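Vevolora Orchard Days: Progress Report, August
Reading time: 2 min

The grant has gone toward three things so far: the corn maze, the cider barn and the school visits. The maze is cut. We planted late after a wet spring, and the east corner is still short, so the small children's loop has been moved there where parents can see over the stalks.

School bookings stand at 13 classes, against 3 at the same point last year. Most asked for a morning slot. We have stopped taking groups after 2 p.m. because the wagon is needed for the public rides.

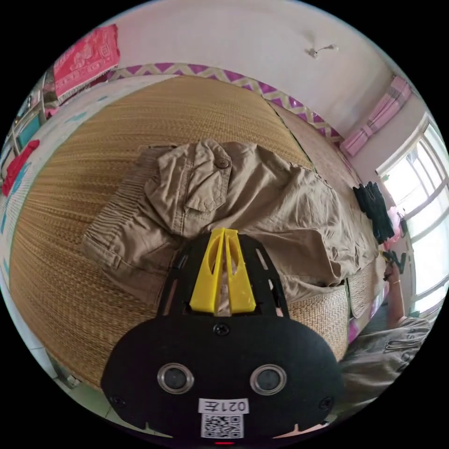

Emilian Filip wrote back on the draft that the wagon is the weak point in the whole plan, and that one breakdown on a busy afternoon would leave families standing in the lane. He would like a second wagon priced before the next payment is released. We have asked Sillia for a quote and will send it on.

The cider barn has a new floor drain and a longer counter. The press from Vurkomer came with the wrong belt, and the right one is on order. Until it is fitted we are pressing by hand, enough for tastings but too slow for jugs to sell.
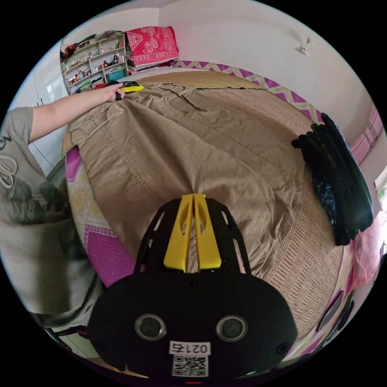

Pumpkins are sizing up well in the lower field. The upper field lost some vines to squash bugs, and Ashwin Salian has marked the rows that won't be opened for picking. We expect to fill the front stand from our own crop and buy in only the small white ones.

Spending is at 66 percent of the award. The largest item still to come is gravel for the parking field.
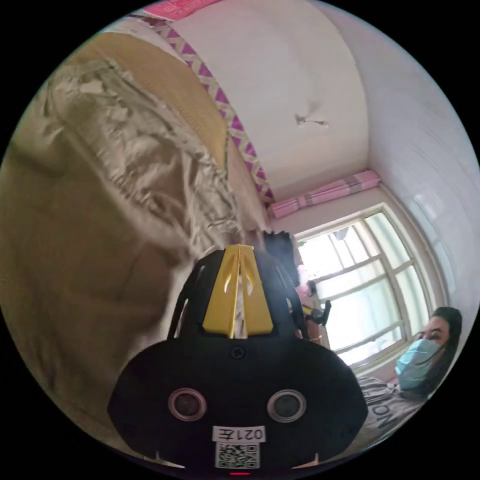 Gravel will go down once the hay is off. We still need an answer on whether the Sial sign can be paid for under this grant or has to come out of gate money.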